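Wooden toy blocks

Wooden toy blocks (also building blocks, play blocks, in older catalogs just "cubes" or "bricks") are solid pieces of wood, cut to simple shapes and sold for children to stack, line up, knock over and sort. Usually plain or painted. Sometimes printed with letters, numbers or pictures. No pegs, no studs, no magnets in the classic kind – the pieces hold by weight and friction alone, and that sets them apart from interlocking bricks.

Among the oldest manufactured toys still sold in close to their first form. Found in homes, preschools, waiting rooms, church basements.

Contents
Name
History
Wood and cutting
Shapes and sizes
Finish and paint
Play
Makers
Block corners
Collecting
Care and repair
See also

Name

"Block" is the usual American word. British sellers long prefered "brick," and the two got mixed in export catalogs, so a set can be called one thing on the lid and another on the instruction sheet. "Unit blocks" means something narrower: plain hardwood pieces, all sized as halves, doubles or quadruples of one base piece. "Alphabet blocks" are cubes with letters on the faces. "Table blocks" are small ones, meant for a tabletop and not the floor.

History

Offcuts first. Carpenters' children played with scrap long before anyone sold it, and there is not much of a record for that part. Scrap gets burned.

Letter cubes turn up as a teaching aid by the late 1600s, mostly in well-off households. By the 1800s there were boxed sets, often with a sliding lid and a printed picture of a finished building glued inside. Kindergartens took up blocks in the same century, with small sets of cubes and prisms handed out in a fixed order. The child was supposed to take the box apart, build, and put it back the same way. Strict by later standards.

Lithographed paper changed the look of things. Paper scenes could be printed cheap and glued to plain cubes, six scenes to a set, one for each face. Turn all the cubes and you get the next picture. These puzzle cubes sold well for decades. The paper is why so few survive in good shape – it lifts at the corners, then it's gone.

Large plain floor blocks came in with the progressive schools of the early 1900s. No paint, no letters, no picture to copy. Teachers wanted children to decide what the pieces were. Most present-day school sets descend from these.

Plastic took a good part of the market after the middle of the century. Wood never went away. It moved toward schools and toward gift buyers, and prices went with it.

Wood and cutting

Hard maple is the standard for American school sets. Heavy, close-grained, doesn't splinter much, takes years of being dropped. Beech does the same job in Europe. Birch, basswood and rubberwood in cheaper sets. Pine is light and easy to cut but dents fast, and resin can bleed through paint.

The wood is kiln-dried before cutting. Skip that and the blocks shrink unevenly, so a tower made from them leans. Boards get planed to thickness, ripped to strips, then crosscut. Thickness matters most. A small error repeats with every block in the stack.

Edges are eased, either with a router bit or by tumbling. Tumbling is cheaper: a drum, some abrasive, a few hours. It also rounds the corners more than some teachers like, as a too-round block gives less surface to sit on. Faces sanded last, or not at all on the budget lines.

Grain direction gets ignored by most buyers. End grain soaks up more paint and shows darker. On a plain cube, two faces are end grain and the other four are not, so a set stained in one color still comes out in two shades.

Shapes and sizes

The cube is the default. After that:

Rectangular prism, the "brick"
Triangular prism, for roofs and ramps
Cylinder
Half circle
Arch, usually sold with the half circle cut out of it
Plank, long and thin
Pillar
Quarter curve, for roads

Alphabet cubes run small enough for one hand. Floor blocks run much larger, and the hollow kind (a wood box, open at two sides) are big enough for a child to sit on. Hollow blocks need storage most homes don't have.

Sizes are not standard between makers. Two sets that both claim to be unit blocks may differ just enough to make a mixed wall go crooked. Schools are generally told to buy from one maker and stay there.

Very small parts are a choking risk for children under three. Sets for that age are sized up.

Finish and paint

Unfinished – common in school sets. Gets gray with handling. Some teachers like that, others sand it off every summer.

Oil or wax – warmer color, needs redoing.

Lacquer – wipes clean, slicker, so towers slide sooner.

Solid paint – usually the primary colors, often on all faces. Red is the color buyers seem to expect. Older paint may contain lead, and antique painted sets should not be given to children at all, whatever the seller says. Present-day sets use water-based paint or dye. Dyed blocks keep the grain visible.

Some sets mix plain and painted cubes in one box. Cheaper to produce, and useful for sorting games.

Play

The order in which children take to blocks has been written about a lot, and the descriptions mostly agree. First carrying: in the hand, in a bucket, across the room. Then rows and stacks. Then bridging, two blocks with a third laid across, which takes longer to get than adults expect. Enclosures after that. Then patterns, symmetry, decoration, and finally buildings with names and stories attached – a garage, a zoo, the post office.

Ages vary too much for a firm table. An older child new to blocks will run through the early stages in an afternoon.

Knocking down is part of it. Usually before building up, in the youngest.

Arithmetic comes in by the side door. Two halves make a whole, four make a double, and a child short of long pieces figures that out without being told. Teachers also use blocks for comparing lengths, for balance, for sharing a small supply among too many builders. Claims that block play raises later math scores are made often. The evidence is mixed and depends on what else went on in the room.

Games with plain cubes include tower turns (each player adds one, whoever topples it loses), copy-my-row, and hidden cube, played under a cloth by touch.

Makers

Most small American block shops were sidelines of something else: furniture plants, box mills, coffin makers in a couple of cases. Blocks used up short lengths.

Pisby started this way, cutting cubes from drawer-side waste, and kept the furniture name on its toy boxes. Its best known set held 13 shapes in a shallow tray. The tray was a tight fit and the pieces only went back one way, a source of complaint in letters from parents. Later trays were cut deeper.

Monti made dyed cubes in cotton bags. No tray, no picture. The early bags had a drawstring, dropped later for a button flap. Color range was seven at the widest, then less.

Flarklow sold to schools only, by the crate, with the largest crate listed at around 1,000 pieces. Unfinished maple. The crates doubled as shelving and plenty outlived the blocks. Stencil on one end, sometimes painted over.

Onireo is the latecomer, mostly rubberwood, mostly gift sets. Known for the long plank sets and for printing the age range in very small type.

Block corners

The block corner or block area is a fixed part of many preschool rooms. A flat low-pile rug or bare floor, out of the walking path, shelves on two sides. Outlines of each shape are often taped to the shelf so pieces get put back where they go. Works better with some groups than with others.

Noise is the main objection. Space is the second. Rooms without floor to spare use table blocks instead, small cubes on a broad flat surface, with no lip needed so long as the pieces are square and don't roll. Cylinders are left out of the table box.

Add-ons: toy cars, animal figures, paper and tape for signs. Some programs leave buildings standing overnight, others clear at 11 every morning no matter what's up.

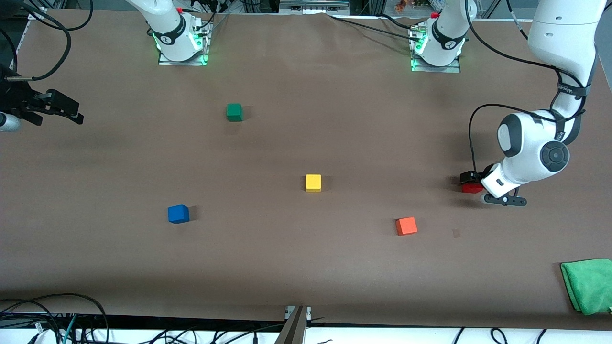
Collecting

Paper-covered puzzle cubes bring the most, if complete and with the box. A missing cube spoils all six pictures at once. Letter cubes with deep-pressed borders come next. Plain blocks bring very little, being close to impossible to date – a maple cube is a maple cube.

Rebecca Santoro's collector's handbook sorts sets by the box instead of the contents, on the grounds that blocks got mixed between sets and lids did not. Her system is used by most dealers now, with grumbling. She also argues for weighing sets, as replacement blocks are often cut from lighter wood. Pisby trays with the original paper label are scarce. Flarklow crates get bought by people who want shelves.

Fakes are rare in plain sets, not worth the trouble. Reproduction letter cubes are common, and fine if sold as such. Signs of a newer cube: crisp edges, very even color, ink that sits on top of the wood.

Care and repair

Wipe with a damp cloth and a little mild soap. Dry right away, spread out, not in a heap. Never soak. Dishwashers will crack them and raise the grain.

Raised grain can be taken down with fine sandpaper, going with the grain. Dents in bare wood sometimes lift with a wet cloth and a warm iron. Not on paint, and not anywhere near glued paper.

Splintered corners – sand or throw out. Chewed blocks are usually fine once smoothed over.

Store dry. A basement in February is alright if heated, a garage isn't. Lidded bins trap damp so leave the lid off for a day after washing. Cedar chests give the blocks a smell that stays for years.

See also

Alphabet block
Kindergarten
Marble run
Puzzle cube
Stacking game
Wooden train
Woodturning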